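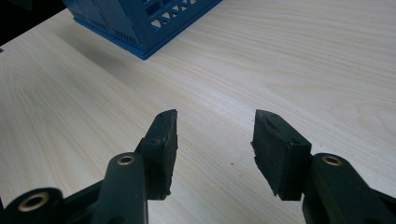 Kirsty Merrick asks whether the new humidity limits for the Dolgate reading room apply to the closed stacks as well. They do. Both areas share one air handler, and the set point is now 36 percent for the rest of the heating season.

The previous setting caused condensation on the north windows during the cold spell in February. Readings from the Wodholm loggers showed the dew point at the glass being passed on 9 nights. Lowering the set point by four points keeps the surface above it at the outdoor temperatures we normally get.

Bound volumes tolerate the change if it is gradual, so the controller steps down by one point per day. Vellum items, shelf marks 150 and up, stay in the sealed cabinets with their own buffer packs. Packs are due for replacement when the indicator strip turns pink.

Loggers are read out on 11/02/2019. Please do not move them between shelves before then. Faults on the air handler go to extension 881, with the alarm code from the panel.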